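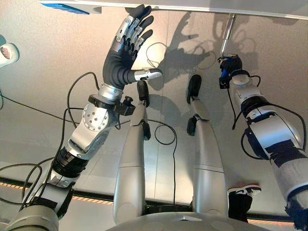

Reviews: Workshop and Safety

Dulach Humanoid Floor Safety Pack, reviewed after eight months of use

Posted December 24, 2019

The Dulach pack is a set of written rules, floor markings and record sheets for small workshops that run a full-size humanoid. It comes in a flat box: a ring-bound rule book, two rolls of floor tape, a set of laminated wall cards, a bag of cable clips and a pad of check sheets. We bought ours in April for the test bay at Follden and have used it on most working days from then on.

We paid 863 pounds with delivery. The tape and clips can be had from any trade counter for far less, so the book and the sheets have to earn the rest of the money.

The rule book

It is short and mostly well written. Each rule fits on one page, with the rule in large type at the top and the detail underneath. The first part covers the floor area, the second covers power and stopping, the third covers cables, and the last covers hands and arms.

The floor section is the best of it. It asks for a taped line on the floor, a check that the line can be read from wherever people come in, and a named person who decides when others may step over it. There are separate rules for a robot that is powered and one that is switched off but still has a supply connected. We had been treating those two as the same thing, and changing that was the most useful result of buying the pack.

It is less good on how close a person may stand. The book gives one distance for walking trials and one for "attended work", but attended work can mean anything from watching a wrist turn to having your feet right beside the robot's leg while you sort out a connector. We wrote our own extra page for close work. It says one person near the robot at a time, a second person at the stop button, and closed shoes.

Cables

External cables get six pages. The robot in our picture has black cables running along the left arm, more hanging in curves beside the right one, and a thin one in a long loop between the legs. The book would have every loose loop either clipped or written down on the check sheet with a reason. At first this seemed fussy. Some slack is needed for the arm to move, and the sheet has no box for "left slack on purpose", so we were writing the same words every morning. Zokley, who sell the pack here, told us a new sheet was planned. We haven't seen it, and have drawn the box in by hand.

The supplied clips hold well on thin cable. On the thick supply lead they pop open, and we stopped using them there after the first week.

Hands and arms

This part asks you to look over each finger joint, the wrist fixings and any added tool before power goes on. It assumes both arms end in the same kind of hand. If you have a jointed hand on one side and a gripper on the other, you need two sheets stapled together, and the numbering runs twice. It works, but it is untidy when you come to look something up.

There is a good page on raised arms. It says not to switch off with an arm up unless you know what is holding it, and to check for anything overhead before lifting one. I would put that page on the wall, but it isn't among the laminated cards.

The tape

Both rolls are plain yellow. It sticks firmly to a smooth floor and takes mopping. It scuffs where trolleys cross, and ours has been replaced in two places. I prefer a two-colour hazard tape such as orange and black for the main line, and the book allows this as long as the same colours are used throughout.

The record sheets

The pad has 200 sheets. One a day is fine, but with a second sheet for the odd arm it goes quickly. Refills come only in boxes of 3000, which is silly for a shop of our size. Onu do a similar pad in smaller numbers and the columns nearly match.

Who should buy it

A workshop with one or two humanoids and no written rules would do well with this. If you already have a decent floor plan and a habit of daily checks, ask whether you can get the book alone. It doesn't replace a proper risk assessment, and says so on the first page.

Good: clear rules, strong floor section, tape that lasts.
Not so good: close work barely covered, weak clips on thick cable, refill size.
Score: 7 out of 10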